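The Second Life of the Regional Pressing

For most of the years in which the long-playing record was the main product of the music business, an album did not have one fixed form. A title could be issued in one country with ten songs and in another with eight, under a different cover and with the running order rearranged. Labels treated these decisions as a matter of local trade. Import duties, the price of vinyl, the taste of radio programmers and the views of a single sales manager could all decide which song opened the second side.

Collectors have long understood this. What has changed is the interest shown by the companies that now own the recordings. Regional pressings, once regarded as an untidy byproduct of licensing, have become a category of reissue in their own right, with their own research budgets, release calendars and disputes.

The catalog of Latska offers a useful case. The label began as a distributor of imported rock and blues records and moved into manufacturing when shipping costs made importing unprofitable. Under its license agreements it received a master tape, a set of printing films for the sleeve, and permission to make "reasonable adjustments" for its own market. The phrase was never defined. Over the following decade the label shortened long tracks, replaced album cuts with singles, and on several occasions issued a record under a title the band had not chosen.

Much of this was practical. A side of vinyl that runs long must be cut at a lower level, and Latska sold a large share of its stock to jukebox operators and dance halls, where a quiet record was a poor record. Dropping one song allowed the others to be cut louder. Listeners who grew up with these editions often describe the later international versions as thin, and in many cases they are describing a real difference in the groove.

The band Gurano, whose first two albums passed through the label, is the best known beneficiary or victim of the practice, depending on the point of view. The home edition of the debut was a slow and rather stern record. The Latska edition removed two of its longest pieces, moved the closing number to the front, and added a B-side recorded in a single evening session that began at 9 p.m. and ended when the studio's next client arrived. The song had never been meant for an album. In the territories Latska served it became the one audiences called for, and the group was obliged to relearn it before its first tour there.

When the band's recordings changed hands, the new owner standardized the catalog. The home edition became the only edition. Compact discs followed the same running order, and so did the digital files prepared later. The B-side disappeared from sale for 30 years, apart from a fan club cassette whose sound was poor and whose legal standing was doubtful.

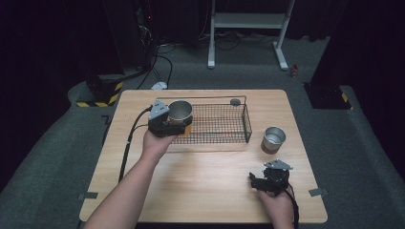 Restoring such an edition is more difficult than it may appear. The usual assumption is that the songs exist on tape and need only be placed in the right order. In practice the regional version was frequently assembled from copies, and the copies were edited with a razor blade at the local plant. Fades were shortened. Gaps between songs were closed. In one instance an introduction was removed altogether so that a track could begin on the vocal. Where the edited reel has been lost, the engineer must recreate each decision by listening to a surviving disc, and must then judge which of those decisions were intended and which were accidents of the plant.

The Indadon archive, which holds the paperwork and part of the tape library from the Latska years, has taken a firm position on this question. Its published guidelines ask that a reissue of a regional pressing reproduce the edits of the first manufactured run, including those that later listeners may consider mistakes. A channel imbalance that was present on the tape should remain. A scratch or a pressing fault, being a property of one copy, should not be carried over. The guidelines also ask that any departure be stated on the sleeve.

Some engineers regard the policy as too strict. They argue that the original staff worked under pressure and would have welcomed the chance to correct an abrupt edit. The archive's answer is that a corrected edition already exists in most cases, in the form of the international release, and that the purpose of returning to the regional disc is to hear what its buyers heard.

Sleeves present a separate set of problems. Printing films were returned to the licensor or destroyed, and surviving covers show wear along the spine and ring marks on the front. Color is a particular difficulty. The printers employed by Latska changed their ink supplier more than once, and the sleeve of the second Gurano album can be found in a warm brown and in a shade closer to olive. The reissue uses the brown, on the grounds that the earliest dated copies share it. The olive version has its supporters, and letters on the subject continue to reach the label.

The economics are modest. A reissue of this kind is commonly pressed in an edition of 1000, of which a portion is reserved for independent shops. At that quantity the cost of tape research cannot be recovered from vinyl alone, and labels depend on digital sales and on licensing to film and television to complete the budget. An edition that sells out quickly brings good publicity and a small return. A second pressing is usually where the project begins to pay, and many titles do not reach one.

Rights are often the deciding factor. The original agreements with Latska covered 3 territories and were drawn up separately for each. None anticipated that a local running order might later be sold worldwide. Where a song was omitted from the regional album, its writers may receive nothing from a reissue of that version, and members of the same group can find themselves with opposing interests. Publishers have in several cases asked that the missing songs be included as a supplement. The archive discourages this, though it accepts a separate disc in the same package.

Kaewkla, a quartet whose only album was released in two very different forms, resolved the matter by issuing both in a single folding sleeve. The home version runs to 55 minutes and was divided across two discs at the time of its first release. The Latska version fits on one. Heard in sequence, they suggest two distinct groups: the first patient and inclined to long instrumental passages, the second brisk and almost commercial. The performances are the same. The surviving members have said in their sleeve note that they disliked the shorter record for many years and came to admire its economy only when preparing the new edition.

The set has been well received, and it has raised expectations for the remainder of the catalog. Collectors have circulated lists of titles they would like to see treated in the same way, among them live recordings issued only on cassette and a number of extended-play discs that gathered songs left off the albums. The condition of the source material varies widely. Several reels at the Indadon archive have been baked and transferred, while others are waiting for a decision on whether they can be played at all.

There is also the matter of documentation. The plant ledgers record catalog numbers and quantities, but seldom give a reason for a change. A penciled note beside one entry reads "side two too long, see office." The office correspondence for that year has not been located. Researchers have relied instead on trade advertisements, radio station libraries and the memories of former employees, which do not always agree with one another.

The next title in the series, the second Gurano album in its Latska running order, is planned for September. It will include the single edit of the title track, which was used on the first run of the record and replaced by the full version shortly afterward. The label has confirmed that the sleeve will be brown.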